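Kodutov Building, Second Floor
Annual Fire and General Safety Inspection: Checklist with Comments

Date of inspection: Dec 3, 2002
Inspector: Unnur Hafstein
Received for the tenant by: Elínborg Kragh, Stanuvitz

Ratings: S (satisfactory), C (correct before next visit), N (not applicable).

1. Exits and corridors
1.1 Exit doors open fully without a key. S
1.2 Corridors clear to full width. C
Comment: Paper stock was stacked outside Room 319 at the time of the visit. The tenant was told to move it the same day.
1.3 Exit signs lit. S
1.4 Stair doors close and latch. C
Comment: The north stair door stops short of the latch. The closer was adjusted in September and has slipped again — replace it.

2. Furnishings and finishes
2.1 Upholstered items free of tears and exposed filling. S
2.2 Flame-resistance labels present or records on file. C
Comment: Purchase records were supplied for the reception chairs only. Records for the remaining upholstered items are to be sent to this office.
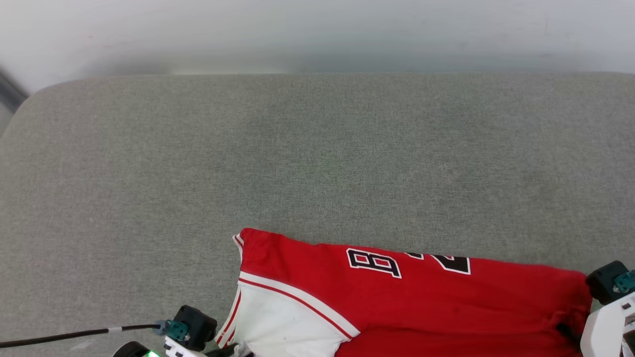
Gray woven upholstery, light wall behind.

2.3 Wastebaskets emptied daily. S
2.4 Curtains and drapes. N

3. Electrical
3.1 Panel accessible, with circuits labeled. S
3.2 No extension cords used as permanent wiring. C
Comment: Two cords run from the copy room to the mail desk. An outlet is to be installed by Bjarnason under the existing service agreement.
3.3 Portable heaters. C
Comment: One heater rated at 400 watts was in use under a desk. Heaters are not allowed under the lease and this one must be taken home.

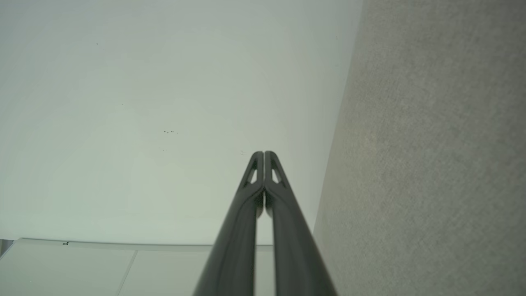 4. Extinguishers and alarms
4.1 Extinguishers mounted, charged and tagged. S
4.2 Pull stations unobstructed. S
4.3 Smoke detectors tested. S
Comment: The Fitumia 3000 alarm panel reported each test correctly. The log book is missing its pages for September.

5. Partitions and ceilings
5.1 Storage kept below sprinkler level. S
5.2 Partitions stable and clear of exit routes. S
5.3 Ceiling free of stains and openings. C
Comment: A water stain was noted above the supply closet. The building office is to find the source before the ceiling is repainted.

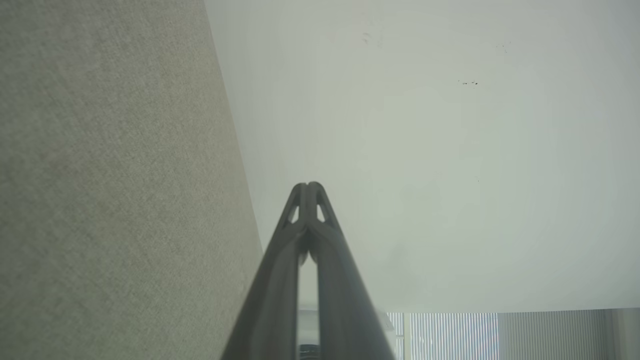
Elínborg Kragh replied in writing that the stain was reported to the building office in September, and asked that item 5.3 be charged to the landlord. She also requested a later date for item 2.2 — the supplier has been slow to return calls. Both requests are under review. All other items marked C stand as written.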